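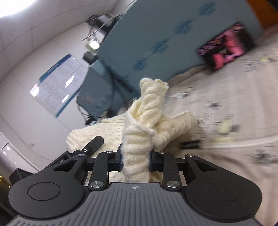

May 30, 2019
By Noemí Cuevas

The gripper took up most of our evening, so the gripper goes first. Four of us made it to the shop: me with the notebook, Terence Mellor in the chair (the good chair, he got there early), Aurélien Marty and Lahcen Tawfik. Sebastián Figueroa sent word that he was stuck at work and would agree to anything as long as it didn't involve more sanding. We started with cloth, which is the thing we've been putting off since we got the hand-held version to close properly. The cream knit is a mean test piece, all thick ribs and soft folds, and once it's twisted up into a column like that between the blue-edged jaws there's an awful lot of it standing up past the crossbar. Aurélien wants that to be our standard hard case from now on and the rest of us said fine. Agreed, no vote needed.

Minutes of last time. Read out by me, too fast according to Lahcen. One correction: I had written that the Wevico order was paid for. It was only reserved. Terence has now paid it. Accepted with that change.

Jaws. Long discussion! Lahcen thinks we should go softer on the jaw faces and Terence thinks we should leave them alone until we've tried more kinds of fabric. I'm with Terence, mostly because every time we change the jaws we spend the next two meetings arguing about whether the new ones are better, and we never wrote down how the old ones did. So – we keep the present pair through June, and Lahcen makes one softer pair on the side that can be swapped in for comparison. He says he has enough material left over from the Garier job. He'll bring them when they're ready and he does not want to be asked about it by text.

Linkage. Aurélien took us through the finger links on his laptop. He'd like the lower pivots to run with a bit less play, and he showed us two ways to get there, one with new washers and one with redrawn links. Washers first, we decided, as they cost next to nothing and he can do it at the bench in an evening. If it still feels sloppy after that he'll redraw. I asked if the outer brackets could get any lighter and he said probably, but he'd want to leave them until the pivots are sorted. Fair enough.

The motor version. We've all been squeezing this thing by hand and having a great time, and at some point it has to go on the arm. Terence has the mounting plate drawn up but it doesn't match the hole pattern on the Mackay arm (that's our name for it, after the street we carried it down). He measured from the wrong side. He was very gracious about it. New plate to be cut at the Grernham shop, and he'll check the drawing with Lahcen before anything gets sent over. Sebastián is still down to write the part of the program that opens and closes the jaws, and since he wasn't there to object we gave him the logging as well.

Test log. This was my item. We have 446 grips written down so far, every one of them by hand in the blue binder, and my handwriting gets worse toward the back. I'd like a shared sheet with one line per try: what cloth, how it was lying, which jaws, did it hold. Everybody liked the idea and nobody wanted to type in the old ones, so I'll do 30 at a sitting until I'm through or until I lose my mind. New tries go straight into the sheet, please. That includes you, Aurélien.

Money. Terence says we've spent 2838 since we started, counting the arm, and we have enough put by for the plate and the washers but not for a second motor. The second motor is off the table until fall. Lahcen asked for it to be noted that he was sad about this. Noted.

Any other business. The good hex keys have gone missing again, so look in your bags. Aurélien would like the shop left open a little later on meeting nights and Terence will ask.

To do:
Terence – new plate drawing, ask about opening hours
Lahcen – softer jaws, check the plate drawing
Aurélien – washers on the lower pivots
Sebastián – open and close program, logging
Noemí – shared sheet, old grips

Next meeting is in June, same place, and Sebastián is bringing the snacks (he doesn't know yet).

2 comments
30 shares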